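Ravidska hand-held gripper
Equipment / Teaching tools / Ravidska

Available to borrow or hire. Kit includes the gripper, 2 sets of finger pads, a charger and a hard case.

The Ravidska is a two-finger gripper you hold in your own hand. You do the job the way you want the robot to do it, the camera on the tool records what the fingers saw, and the recording goes into training. The maker's leaflet says anyone can teach a robot a new task before lunch. We have had ours long enough to doubt that, but it is still the tool we lend out most, so read on before you book.

What it suits: picking up, placing, opening, folding, moving things from one side of a table to the other. Soft goods are where it earns its keep. Driving an arm by remote control through a cloth task is slow and most people end up pinching the table. With the tool in your hand you can feel when the fabric has caught.
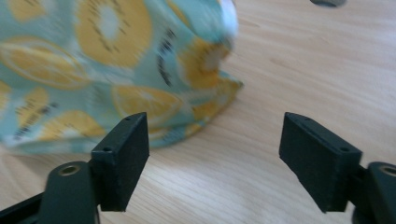 Page last changed: December, by Despina Olteanu

The pads are matte black blocks with two screw holes on top, and they face each other across a wide opening. A crumpled fruit-print bag is a fair test of them. Fabric creases differently every time it is put down, and a loose corner is easier to grab than the body of the bag. Your recordings need to cover plenty of those shapes. If you start from the same fold each time, expect a robot that knows one fold.

How many recordings? The leaflet suggests 1,000 for a cloth task. Virgil Dinu got a usable result on a simpler job with 132, then moved the table and lost most of it. Treat any number you are quoted with care, including ours.

What it does not do: it won't record how hard you squeeze. It won't warn you when your wrist has gone somewhere the robot arm can't follow – check that against your own arm before you spend a day recording. Quick swings blur the picture, and blurred stretches are often thrown out later. Slow down near the object.

If you need force readings, ask for the Dastow remote control station instead. It takes up a whole bench and the handles are stiff, but the arm itself does the work, so you know the motion is possible.

Bookings go through Zamfira Iordache at the Mallby store. First-time borrowers do a short session with her before taking the case away. Please return the tool with both sets of pads and your recordings copied off. We wipe the card on return – no exceptions.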